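Telinside opens sorting hall to visitors in Cledness

2024-10-01

Telinside opened its Cledness workshop to the public for one afternoon, with 300 places offered and 295 people through the door. Most of them came to see the two-armed robot station that the company is teaching to sort small electrical parts.

The station handles motors, circuit boards and wire harnesses. An operator puts a mix of parts in a metal tray in the middle of the table, and the arms move each one to an orange tray at the side. Visitors watched in groups from behind a rope, and each group got a ten-minute demonstration followed by questions.

"Motors are easy to pick up. Wires are the hard part," said Asnakech Gebreyes, who runs the sorting project. "A harness never lies the same way twice, and if you grab it in the wrong spot it drags everything else along with it." 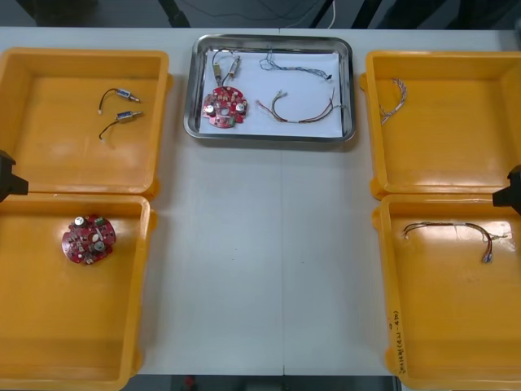
Motors, red circuit boards and wire harnesses at the two-arm sorting station in Cledness.

Gebreyes said the team has recorded 3,978 sorting runs on the station since May. Failed attempts are kept along with the good ones – a dropped motor is logged the same way as a clean pick.

The parts come from Worku, a repair firm in Flaltcombe that takes apart small appliances. Worku now sorts by hand and expects to try one station in its own building next year. Wiremu Pearce, the firm's workshop manager, told visitors that no jobs would be cut during the trial.

"We have more boxes waiting than people to open them," Pearce said. "If the arms can keep up with the simple stuff, my staff can spend the day on testing and repair."

Several visitors asked about speed. Gebreyes said an experienced worker is still well ahead of the robot, mostly on tangled wires, and that the team is working on accuracy first.

Telinside plans a second open afternoon in the spring, again with 300 places. Entry will be free, but visitors will need to sign up in advance at the front desk in Cledness. Children under 12 must come with an adult.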